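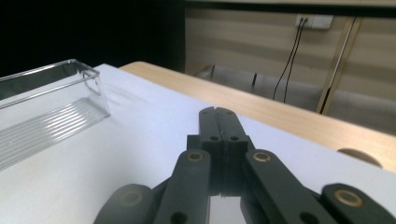

In defense of the bare white surface

My sister-in-law, Ita Conneely, believes that a flat surface with nothing on it is a surface that has given up. Her kitchen counter in Clondstead holds a fruit bowl, a second fruit bowl for the fruit that didn't make the first one, two radios, and a ceramic hen full of dead batteries. She calls this a lived-in home. I have tried to make a sandwich there and ended up eating it over the sink.

I come down on the other side. I like white, I like flat, and I like it when I can set down a bag of groceries without negotiating first. I know the arguments. White shows everything. It shows coffee, it shows crumbs, it shows the exact spot where someone opened a packet of turmeric with their teeth. Good. I'd like to know about the turmeric. Ita's speckled brown counter has been hiding things from her since 2000, and she thanks it for its discretion.

The usual complaint is that clear surfaces are for people with no hobbies. My neighbor Cathal Flanagan repairs clocks, badly, and he does it on a plain white tabletop because that's where he can find the screws. When he's finished for the night he puts it all back in a drawer. The drawer is a disgrace. I've looked in it, and I'd rather not again.

Which brings me to my one concession. The stuff has to go somewhere, and in my house it goes into the hall closet, a place I open about 11 times a year and always with my foot braced against the door. Ita found it at Easter. She stood there for quite a while, looking happier than I've ever seen her, and asked whether the hen could come and stay.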